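Old Dell tower, changing the processor: bend of the lever and grease in the socket
Forum: Desktop repair

nokuthula_z wrote:
Good evening to all. I have an old Dell tower on the table, lying on its side with the panel off. I paid 215 for it with 2 processors included, and I would like to know which one is worth to keep in. The lever feels very stiff to me. Also I see a smudge in the socket, on the contact pins. Should I clean it?

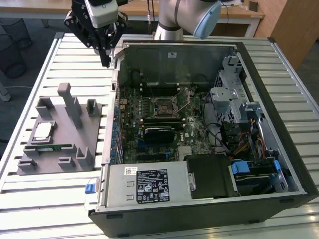
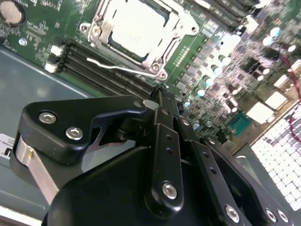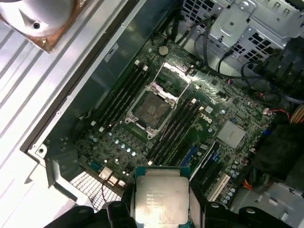

First one: the whole case, power supply with the blue latch. Last one: the smudge is in the middle of the socket.

elmarie_v wrote:
Stiff is normal with these. I have changed 14 of them and I was afraid every time. But please do not touch the pins with a cloth, they bend from nothing.

HieuKim wrote:
I don't agree that it must be left. If it is thermal paste, a soft brush and a little alcohol is fine, with patience. I did it in July on my Haltora board and it still starts.

elmarie_v wrote:
One time it goes well, yes. My cousin did the same and paid 397 for another machine.

Anel G. wrote:
In the second picture the processor sits in the socket but the frame is open. Did you try to start it with this one before? If it worked, I would leave the smudge in peace.

nokuthula_z wrote:
Not yet, I wanted to ask first. I have no brush so soft, I will look at Prekeck tomorrow. Which alcohol do you use, Hiếu?

HieuKim wrote:
Isopropyl, the strongest they sell. Take the battery out also.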